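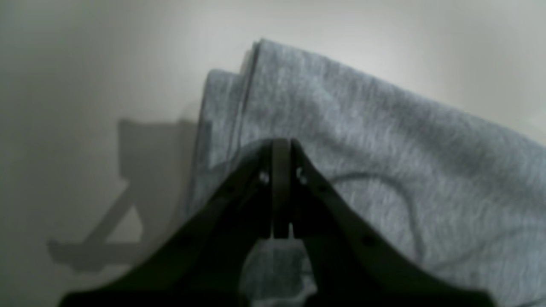

Wrist camera, gripper closed, gray fleece with cord

Ticket 3887: Right gripper loses cloth during lift
Opened by: Aicha Salem
Place: Wurkside shared workshop
Status: open

Problem: The right arm takes the garment, but during the lift the cloth often slips out. In 40 tries on thin cotton I lost the cloth 12 times. Thick fleece is much better. Software is Ivari, build 412, no changes since October.

What I tried:
1. Tightened the finger screws. No change.
2. Raised the closing force from 700 to 940. Fewer slips, but the motor gets warm after some minutes.
3. Cleaned the fingers with alcohol. Good for a short time only.

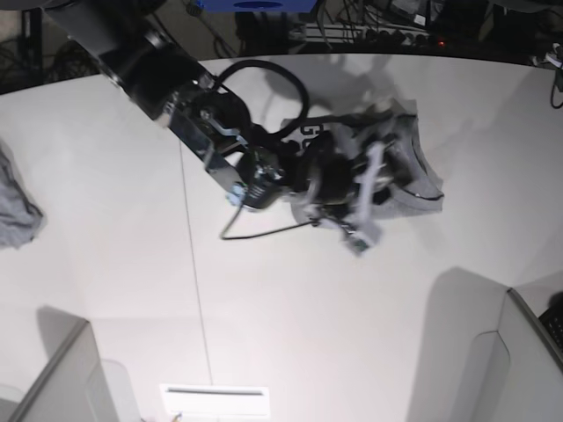 With a T-shirt I have one more worry, and this is the cables. The thick one makes a wide loop over the gripper and the thin one hangs down to the table. I think the thin one can pull on the wrist when the arm turns, but I did not prove it yet.

Reply from Mairéad Ó Conaill, 16:20
Please go back to 700 before the motor suffers. Tie the thin cable to the forearm, leave slack for the wrist, and repeat the same 40 tries. Change nothing else.

Aicha Salem, 18:05
Force is back to 700. I will tie the cable tomorrow and write the result in this ticket.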